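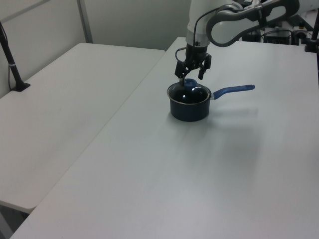
Studio open day at Drikach, Dilterholm: notes from the visit

Posted April 22, 2022

Typing this up on the train back so it's going to be rough. Will fix later. Probably won't.

For anyone who missed my earlier posts: Drikach makes Birnis, the singing contest, and they let the public into the Dilterholm studios between seasons. Tickets went up in January and were gone by lunch. I got one on the second try after the site logged me out.

Getting there

Don't drive. The lot is for crew and they mean it, there was a guy in a vest turning cars around the whole time I stood in line. Train to Dilterholm, then the bus from outside the station, get off at the stop after the big tile warehouse. The bus sign just says "Studios." Gate opens late. Bring a jacket, the line is in the shade and there's a wind off the rail yard.

Bag check is slow. They take water bottles but not empty ones?? Phones are fine except in the control room and the costume store.

The main hall

Smaller than on TV. Everyone says that about every studio and I still wasn't ready for it. The stage floor is scuffed to pieces up close, black gaffer tape over older black gaffer tape, and the famous staircase the finalists walk down is way steeper than it looks. No handrail. They let us walk up it but not down, you come off around the back by a ramp. Pity. Down was the part I wanted.

The judges' desk was under a sheet. The guide lifted one corner, put it back, and moved us along.

Sound is totally different in there with the audience seats folded away. You clap and it just dies. She said they bring in curtains for the ballad weeks and take them out again for the group numbers, and that some of the contestants cry at the first rehearsal from hearing themselves that clearly for the first time. I believe it.

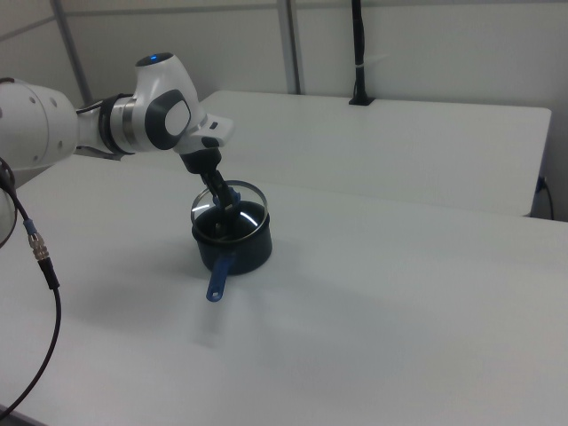

Dark pot and gripper, white table.

Auditions talk

Best part of the day. Held in the canteen annex, chairs already warm from the previous group. Someone from the casting team went through how a tape gets from the inbox to the stage. Last season they got 2,465 audition videos and every one is watched to the end of the first chorus, no further unless two people ask for it. Of those, 39 were invited to Dilterholm. I'd have guessed a lot more from the way the early episodes are cut.

Things I scribbled down, in no order:

Sing to the phone from further away than you think. Kitchens are bad, bathrooms are worse, parked cars are good.

No backing track with a guide vocal on it. They can tell right away and it goes in the no pile.

Pick a song you can start cold. Long intros get skipped over.

They don't care about your story at that stage. The story people only see the ones who get through.

If you got turned down, you can come back the next season with the same song. People have won that way, apparently. She wouldn't say who, and half the room started guessing out loud.

Somebody asked if the phone vote is ever known before the show ends. Long answer, short version is that one person in a locked room knows, and that person isn't allowed to be anywhere near the hosts. The result goes over on a card. The pause before the name is as long as the director wants it to be, they've gone to nearly three minutes in rehearsal just to see how it felt. Awful, she said.

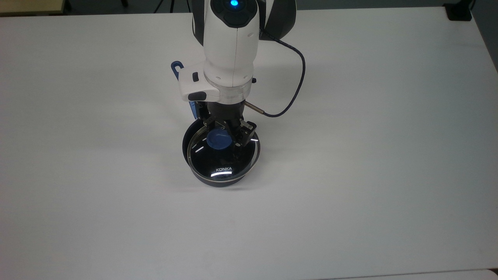

She also talked about what winners get, which I hadn't thought through before. The prize money isn't paid on the night. There's a contract period, and the single is recorded in advance by everyone in the final, so for each season there are finished versions of the winning song sitting on a drive that will never be released. Somebody asked to hear one. Laughter, no.

Control room and costumes

Control room: quick. We stood behind glass while two operators ran a piece of last year's semi-final with the talkback audio on, so you hear the director calling shots over the singing. Loved it. Could of stayed an hour. We got one song.

Costume store is through a fire door and down a long corridor. Racks and racks. Everything is tagged by week instead of by singer, so you can't really hunt for your favorite unless you remember which week the outfit was. I did find the silver jacket from the disco episode and it's lighter than I thought, like holding a shower curtain. Safety pins all down the back seam.

Food

Canteen was closing as we came out, only soup left and no bread. I walked over to Kurtuluş across the road, the grill place, which is where the crew goes going by the lanyards. Lentil soup, lamb wrap, tea in the little glasses. Cheap and fast. Wall by the register has signed photos from just about every season of Birnis, with some early-round people I'd completely forgotten. Cash only, machine by the gas station.

Practical stuff

Allow the whole morning and don't book a tight train. My group ran late at every stop.

Shop is a folding table. T-shirts in small and XXL, mugs, a tote. I got a mug. The print is already a bit crooked.

Kids are ok in the hall but the auditions talk is long for them, a few familes left partway.

Restrooms only at the entrance building. Go before the tour starts, there's no getting back in once your group has moved on.

Next open day isn't announced. The mailing list goes out a day before the public sale, so sign up to that, there's a sheet at the gate and a form on the Drikach site. More pictures once I'm home and the phone is charged. This is my stop.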